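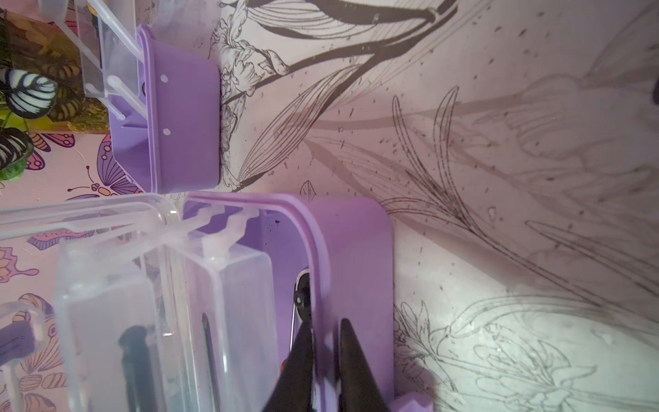
Teleop feels like it's fighting me, would hand guiding be better for tool boxes?
5 min read

plumbline_dee
OK so I've been at this since February and I need some opinions from people who have done more of it than me. Two small arms on a shared rail, a bunch of plastic tool boxes and caddies, and the job is ordinary tidying up: take a tool out, put a tool back, pick a box up by its handle and move it over. I drive the whole thing with a pair of Bralleck leader arms, so whatever my hands do, the followers do.

I have 49 demos of the "put the screwdriver back" task and I hate most of them. When I watch the playback I look like I'm trying to thread a needle in mittens. I creep in, stop, wiggle, back off, creep in again. The policy I trained on it creeps in, stops and wiggles too (it learned that part beautifully!). It just doesn't reliably finish.

So my question is whether I should drop the leader arms and teach by hand, meaning put the followers in the floppy mode, grab the wrist and walk it through. My gut says I'd be so much smoother if I could feel the plastic.

Yasuo Ichikawa
I went the other way, from hand guiding to leader arms, and I wouldn't go back. When you hold the wrist, your own hand and sleeve end up in every camera view. Then at run time there's no hand, and the model has never seen the world without one. I recorded 200 episodes like that before I worked out why it was lost the moment I let go.

You can record by hand and then replay the joint path with the cameras on, but then everything has to be put back exactly where it started. With loose tools in a tray, good luck with that.

plumbline_dee
Ugh, the hand in the shot. I hadn't even thought of that, and my wrist cameras sit right down by the fingers so it would be nothing but knuckles. How bad is the replay trick really? If I put tape marks down for the boxes?

ovenmitt_pete
I do replay all the time and it's fine. Everybody acts like it's cursed. Tape the boxes down, hand guide once, put the tool back, replay with the cameras running. If the replay misses, throw it out. You get really clean motion that way, and I'd take a small pile of clean demos over a big pile of nervous ones.

Yasuo Ichikawa
Fine for a peg in a block. A screwdriver lying in an open caddy will roll if you breathe on it. And if you tape everything down, you've taught it one position of everything. Move the box a thumb's width and it's over.

ovenmitt_pete
So move the tape between takes? I'm not saying glue your house together.

plumbline_dee
Friends, please, there's room for both of you in here. Let me explain where it goes wrong, because I think I skipped the important part. The move across the table is OK. I can swing an arm over to a box without embarrassing myself. Where I fall apart is the last little bit, coming down into the caddy at a slant. The walls are slick and rounded, the handle is fat rubber, and I can't tell from my chair whether I'm going to close on the handle or on the rim next to it. So I freeze, and the freeze goes straight into the data.

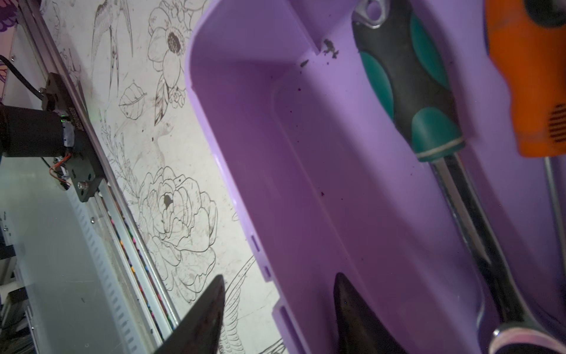 Shigeru Tsuji
Where are you looking while you drive? I ask everybody this first, and nearly everybody says they look at the real arm over the top of the leader. From a chair you can't judge depth inside a tray, so of course you hesitate. Put the wrist view on a monitor at eye level and drive from that. If you can't do the grasp from that picture, the policy can't either, and you may as well find that out before you record.

plumbline_dee
Guilty. I look at the arm. I have the wrist feeds up on a laptop off to the side and I glance at them when I'm already in trouble.

Shigeru Tsuji
Then fix that before changing anything else. It feels awful for an evening. Don't record that evening.

Yasuo Ichikawa
Seconding this, and it costs nothing. I'd also scale the leader motion down when you're close to the box. I put mine on a foot pedal, so pedal down means fine mode.

ovenmitt_pete
The pedal thing I disagree with. Now you have two speeds in the data, and the model has no idea there was a pedal. Just practice.

Yasuo Ichikawa
It sees the box get close and the motion get slow. People do the same thing with their own hands. I don't see the problem.

groltulska_fan
Lurker here. I run a Groltulska gripper at home and the biggest help for me was talking out loud while driving. "Over, down, close, up." If I can't say the next word I stop the take and delete it. Feels silly, works great!

plumbline_dee
Back with news! I turned the desk around, put the wrist views on the big monitor right in front of me and made myself not look up. Shigeru was right about the evening, I was terrible and a bit seasick. Then this morning I did a fresh batch and my average take for the screwdriver went down to 19 seconds. I don't even want to say what it was before.

I tried pete's replay too, to be fair to everyone. Out of 7 tries I kept two. The motion really is lovely, he's not wrong about that, but I spent most of the time putting the tool back just so and muttering at it.

Where hand guiding did help me was the carrying job, the one where an arm takes a box by the handle on the lid. I guided it a few times with nothing recording, only to feel which way the wrist wants to be turned. 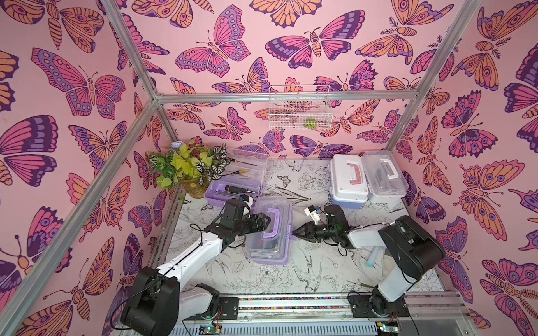
Then I went back to the leader arms and did the same thing from memory, and my approach was so much straighter. I had been coming in with the wrist twisted and fixing it at the last second, every single time, and never noticed. So I guess I've ended up with hand guiding as a rehearsal and teleop for the real takes. The other arm I keep parked with the gripper open until it has a job. I used to let it drift while I concentrated — bad habit, and it was all over my early data.

Still torn on the pedal. I ordered one anyway.

ovenmitt_pete
Two out of seven is low. Did you let the arm settle before replaying? Mine sags a hair when it comes out of floppy mode, and if you start right away the whole path is shifted.

plumbline_dee
I did not let it settle. Argh. OK, I'll try again and wait a few seconds.

Yasuo Ichikawa
Keep the old demos out of the new training set, by the way. I know it hurts. I mixed mine once and got the hesitation right back.

plumbline_dee
All of them?? Even the handful that were decent?

Shigeru Tsuji
Keep the decent ones. Watch them at double speed from the wrist view. If it looks like somebody who knows where they're going, it stays. I'd also keep a few where you missed and recovered in one smooth move, those are useful. The ones with three stops in them, no.

Yasuo Ichikawa
I'd still dump them, different camera habits and all. But try it both ways and post what you get.

plumbline_dee
Will do, both ways, same boxes. Going to go sort through them with a very large coffee — back when I have something to show.

Contact | Copyright Trenmont Robot Hobby Boards | Back to top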